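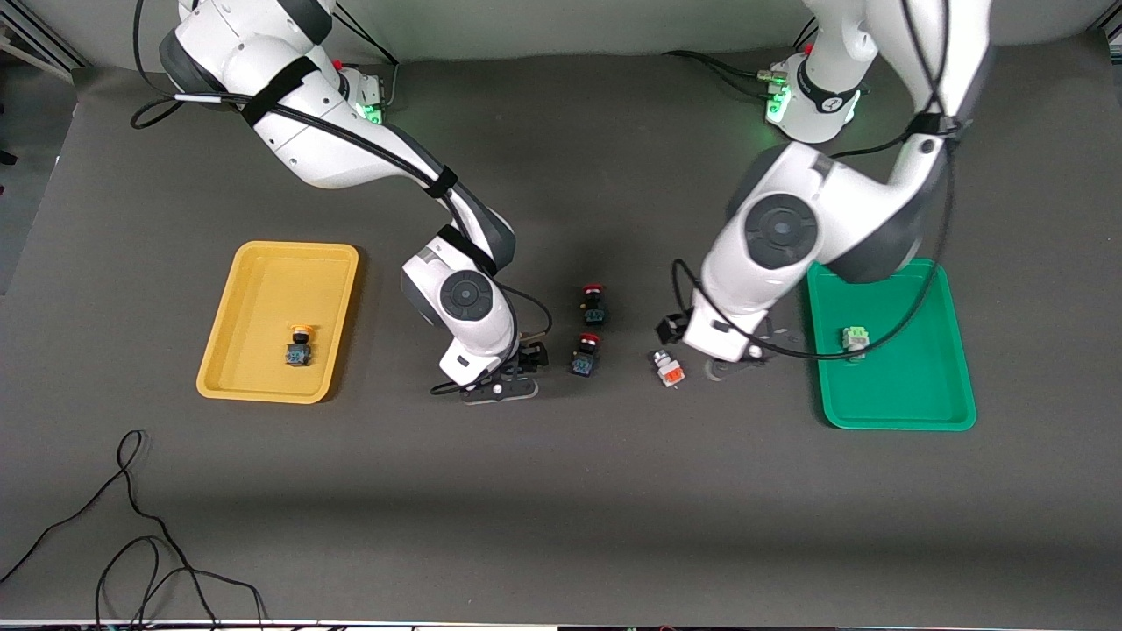 The sorting table at Hakala, with the yellow tray on the left and the green one on the right.

Visit to the Hakala parts room
Monday, January 6, 2020

Six of us from the evening electronics course went to see Hakala, which repairs and resells small electrical components for heating and ventilation controls. The visit had been planned for September but was put off when they moved buildings. Eetu Kinnunen met us at the loading door and had us sign in.

The company takes in mixed boxes from building firms that are replacing old control cabinets. Most of the boxes come from one customer, Vindau, and what is in them is rarely labeled. We saw the receiving shelves first. There were 44 boxes waiting, the oldest from before the move. Each box gets a paper slip with a weight and a sender and nothing else at that stage.

From there the parts go to the sorting tables. These have wide dark gray tops, and small light-colored parts are easy to pick out on them. The parts are laid out with space between them and end up in plastic trays. At Hakala a yellow tray means the part goes on to testing, and a green tray means it goes back to the shelves to wait for a matching piece. Eetu said they tried four colors at the old building and people mixed them up.

Testing is in the next room and is louder than I expected, mostly from the fan over the bench. Lauri Eskola runs it. He showed us a rack he built for checking relays, where each one is switched 287 times and the contact resistance is measured at the end. I asked why 287 and he said that was how many fitted in the time it takes to load the next row. Parts that fail are stripped for copper. Parts that pass get a stamp and a bag.

The stock room was the part I liked best. It has 2494 drawers, all numbered by hand, along three walls. The drawer list is kept in a program called Trudatov, which looked old but found everything we asked for. One of our group asked for a particular time switch made by Flindov, and Lauri had it on the counter in a minute or two.

The tour took about 62 minutes and coffee was served afterward in the office. You can buy single parts at the counter if you know the type number. Parking is on the street side only, and the bus stop is a short walk back toward the main road. Wear closed shoes, as they did turn one of us away from the testing room for sandals, in January.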